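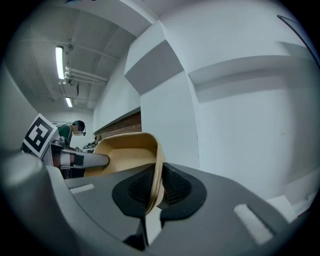
A tan bowl, held by the rim.

How to Clear a Table Without Making Eleven Trips

Most table clearing goes wrong in the first minute. You pick up one cup, carry it to the kitchen, feel productive, and come back for the next one. I did this for years. Then Nisreen Qudah, who ran the canteen at Samonte when I worked there, watched me for an entire lunch and asked if I was paid by the mile.

Her method needs a tray, a bowl and a cloth.

Step 1. Start with the bowl. Scraps, wrappers, peel and the teabag somebody left on a saucer all go in it. Do the whole table before you touch a dish. Hold it by the rim, thumb outside, unless you enjoy oatmeal on your knuckles.

Step 2. Put the tray down near the middle of the table and bring things to it. Cups at the ends, heavy plates in the center.
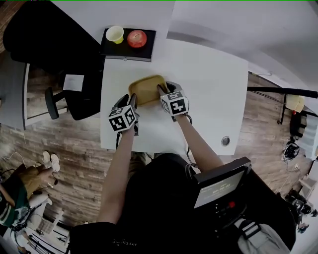

Trays are where people get ambitious. Mine from Plander can take a full dinner for four, in theory, and I've swept up the theory twice. A shallow one with slightly raised edges, like the yellow-brown one here, is right for cups and side plates, and you want a hand on each side of it, left and right, before it leaves the table. Stack two plates high. If you're considering 3, make another trip.

Step 3. Decide what's staying. Fruit can stay. So can a clean cup if someone is coming back for it. Push these to the far end, where they'll be out of the way of the cloth and you'll forget them until February.

Step 4. Lift, walk, unload. Look where you're going and not at the cups. Rodrigo Lorente, who trained under Nisreen, looked at the cups.

Step 5. Wipe. Fold the cloth in half, then in half again, so you have a clean side to turn to when the first one gives up.

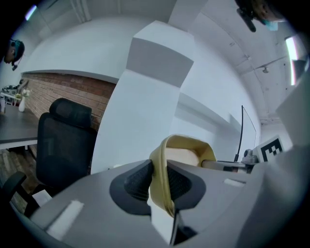 Start at the far edge and pull toward yourself in straight lines, each one slightly over the last. Circles just take the crumbs on a tour. Catch whatever reaches the near edge in the bowl, then rinse the cloth and hang it over the faucet. Leave it balled up in the sink and you'll know by morning.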